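Print this page | E-mail this page

Posted Jun 5, 2024 by the Keane Business Support team

The Dralitov Staff Handbook Kit for Small Employers

If you have taken on your first member of staff in the past year or so, or you're hoping to before the summer is out, you will know the feeling of sitting down one evening to write "a few simple rules" and looking up two hours later with half a page on holiday requests and nothing at all about sickness. We've been there ourselves! The Dralitov Staff Handbook Kit grew out of exactly that sort of evening, and we're very pleased to say that the new edition is ready to order.

The kit comes as a sturdy ring binder with a matching set of files you can edit on your own computer. There are 55 template pages in all, written in plain, everyday English, and you're welcome to use as many or as few of them as suit you. A café with two part-timers won't want the same handbook as a joinery firm with a dozen people and three vans, so we've kept each section separate, and you can lift one out without the rest falling over.

Inside you'll find sections on hours and breaks, annual leave, sickness and return to work, pay day and payslips, expenses, phones and social media, training time, working from home, grievances, and what happens when somebody leaves. Each one starts with a short note to you, the employer, on grey paper (please do take these out before you hand the binder round, as we had one customer who didn't), followed by the wording for your staff on white.

New for this edition is a much longer section on the first month at work. Customers at our Sukby workshops kept telling us that this was the part they found hardest, and that a new starter's first few days so often slipped by in a muddle of passwords and cups of tea. There is now a day-by-day plan for the first week, a lighter one for the three weeks after that, and a sheet for the new person to fill in themselves, with room to say what's going well and what they'd like shown to them again. 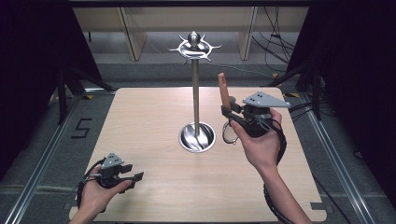

A metal stand on a light wooden tabletop.

We've also had another go at the pages on shared spaces and equipment, which used to be rather stern. They now cover kitchens, tools, vehicles and borrowed kit in a friendlier tone, with a sign-out sheet that you can photocopy or keep as a spreadsheet. If your business is in a shared building you may need to add your landlord's own rules, and we've left blank lines for them.

What's in the box

Ring binder, A4, dark green, with 12 tabbed dividers
55 printed template pages
Editable files on a memory stick, or by download if you'd prefer
First month planner and new starter sheet
Quick guide to putting it all together
One year of updates by e-mail

Prices

The full kit is £99 including delivery. The download on its own is £55. If you look after several small businesses, perhaps as a bookkeeper or an adviser, the Zerov licence lets you use the templates with all your clients and costs £200 a year. Please ask us before ordering that one, so that we can set it up in the right name.

Orders are normally sent out within three working days. We had a bit of a rush when the last edition came out (1,102 kits, which very nearly finished off our packing table), so if you need yours by a certain date, do mention it when you order and we'll do our very best.

A word about advice

The templates are a starting point and can't take the place of advice on your own circumstances. If you're dealing with something tricky, such as a redundancy or a long absence, please speak to somebody qualified before you put anything in writing. For everyday questions on filling in the pages, our helpline is open on weekday mornings, and you're welcome to ring as often as you need to.

Already have the earlier edition? You can buy the new pages as a refill pack from July. Your old binder and dividers will still fit, though you'll want to swap the contents sheet at the front.

Related items

Sukby Workshop: Taking On Your First Employee
Keane Wall Planner for Small Teams
Zerov Adviser Licence: Terms and Renewals
Dralitov Job Description Templates
Dralitov Handbook Refill Pack (available July)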